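Otcombe Releases Side-by-Side Gripper Results, and Advises Buyers to Read Them Slowly

Independent bench testing of two parallel grippers finds smaller differences than the sales sheets suggest

OTCOMBE, February - The Otcombe bench testing group today released results from its comparison of two electric two-finger grippers, the Tallel and the Wako, on a set of ordinary kitchen jobs. Both makers describe their product as ready for household and food service work. After 171 scored attempts, Otcombe is not prepared to say that about either one.

The comparison was set up after several small integrators asked whether the newer Wako was worth the higher price. Its brochure promises "confident handling of everyday objects." Otcombe could find no explanation in the brochure of which objects, picked up from where, or how often the confidence was misplaced. The group wrote its own task list instead and ran both grippers on the same arm, with the same controller and the same wrist camera.

The task list is deliberately dull. It asks the arm to pick up a light plastic cup by the rim, carry it to a single-serve coffee maker, set it on the drip tray, let go, and back out without knocking anything over. Other tasks involve taking small items off a two-tier turntable and putting them back. An attempt was scored as a pass only if a person did not have to step in. Makers' own videos tend to be kinder on this point.

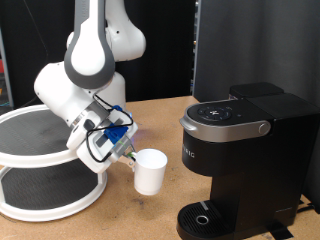

A plastic cup held by the rim during the coffee maker task on the Otcombe bench.

The rim grasp caused most of the arguments. A thin plastic wall gives under pressure, and a cup held from one side wants to tilt. The Tallel, at its factory force setting, squeezed hard enough to bend the cup out of round on 23 attempts. The Wako squeezed less and dropped more. Once the force on each was tuned by hand, the gap between them shrank to a point where Otcombe does not think a buyer would notice it in daily use. The hand tuning took roughly 5 hours per gripper, and neither manual was much help with it.

The Wako's one clear lead was in release. Its fingers open evenly, and the cup usually stayed where it was put. The Tallel opens one side slightly ahead of the other, and in tight spots, such as over a narrow drip tray, that small nudge was enough to move a light cup. Otcombe checked a second Tallel unit and saw the same thing.

The group also tried Dilis, a software add-on sold as a way to improve grasping on any gripper by using the wrist camera to choose the contact point. With Dilis turned on, rim grasps did get more repeatable. The arm also slowed down a good deal, and when Otcombe ran the arm at that same slow speed with Dilis turned off, most of the improvement was still there. The makers of Dilis were sent these results before release and replied that the test did not use the recommended lighting. Otcombe has asked what the recommended lighting is and will add the answer to the report when it comes.

Readers should keep the limits of the work in mind. All of it was done on a single bench with one style of cup and one coffee maker. No cup was filled at any stage, so the results say nothing about liquids or hot surfaces. Wear was not studied either - the finger pads on both grippers were new at the start. A buyer with heavier or slicker objects could well see a different ranking, and Otcombe would not be surprised if they did.

The full report includes the pass and fail log for every attempt, the force settings before and after tuning, and uncut video of the failures. It is free to download from the Otcombe website. Both gripper makers were offered space to respond, and their replies are printed in full at the back.

A second round with glass and paper cups is planned. Suppliers who want a product included may send one unit at the standard retail configuration. Specially prepared units will be returned untested.

About Otcombe

Otcombe is an independent bench testing group that compares grippers, arms, cameras and controllers for small integrators. It buys or borrows the equipment it tests and takes no payment from manufacturers for results.

Press inquiries: use the media contact form on the Otcombe website.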